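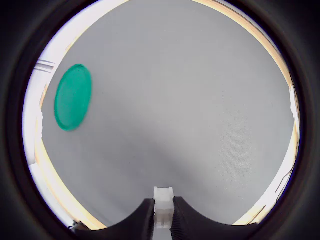
Oct 9, 2020

I have been trying to learn to make soup since January, and I would like to report on my progress before the cold weather sets in and people start expecting some.

It began because Melahat Ekinci, my downstairs neighbor, brought up a pot of red lentil soup when I had the flu. I ate it for three days and then asked for the recipe, which was my first mistake. Melahat doesn't have recipes. She has opinions. The lentils should be washed "until they stop complaining." The onion should cook longer than I think, and then, when I think it's done, longer than that. I wrote all of this down on the back of a gas bill like a court reporter.

My first attempt set like grout. I could have pointed a chimney with it. I ate it anyway, in slices, because I was raised by people who did not throw out food, and because I had paid $5 for the lentils at the fancy store on Londach Street, where they come in a cloth bag with a drawing of a farmer on it. Melahat saw the bag and had to sit down. She buys hers loose from a place two bus rides away and considers the farmer an insult.

The second batch was too thin. The third was fine, and I mention it only to say that I have no idea what I did. I'd been on the phone with my sister the entire time, arguing over who was supposed to cancel the storage unit (her).
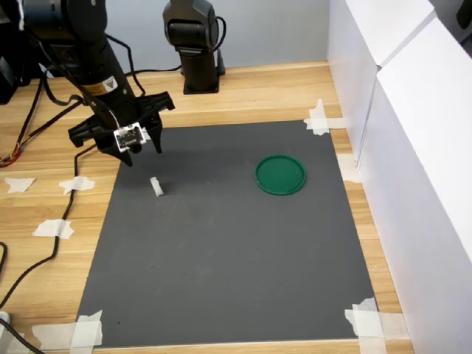

*Gray mat, light wood desk.*

Then came the equipment phase. I suspect every hobby has one, and that it arrives at the exact moment you could be getting better by practicing. I read 379 reviews of a Rimance stick blender. I can tell you that one reviewer's marriage did not survive it and another uses hers to mix paint. I bought it. Melahat uses a wooden spoon and a sieve older than I am, and her soup is smoother than mine, so that was money well spent.

I also got into stock. If you've never made stock, it's a way of turning a freezer full of chicken bones into a freezer full of chicken water. You need space for it, and my freezer is the size of a shoebox with ambitions. For most of the summer I couldn't own ice cream. I did own 900 milliliters of something labeled only "BROWN," in my own handwriting, and I still haven't had the nerve.

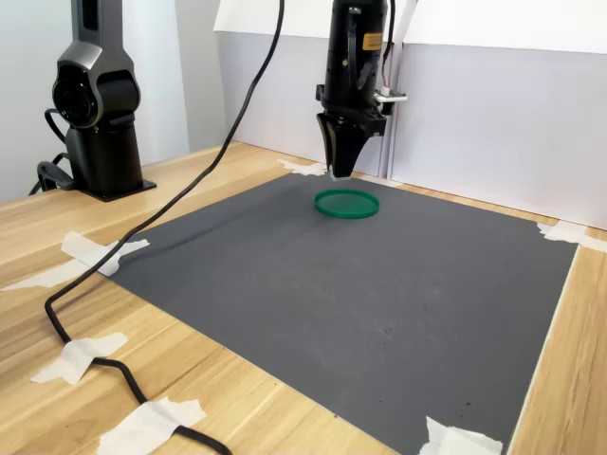 *Dark mat, a bit of green.*

Things I would do differently: start with less water, since you can always add it and boiling it off takes the whole evening. Salt at the end. Put the lemon in the bowl and keep it away from the pot, a point on which Melahat is not open to discussion. And warm the dried mint in butter over a low flame — I turned my back on mine once and the kitchen smelled like a burning toothbrush until the following night.

Last week I finally took a bowl downstairs. She tasted it standing up, put the spoon down, and asked me whether the onions had been in a hurry. Then she finished it and kept the bowl.

I've got 200 grams of lentils left in the farmer bag. I'm going to try it again tomorrow with my phone in the other room, and if my sister calls, the storage unit is still her job.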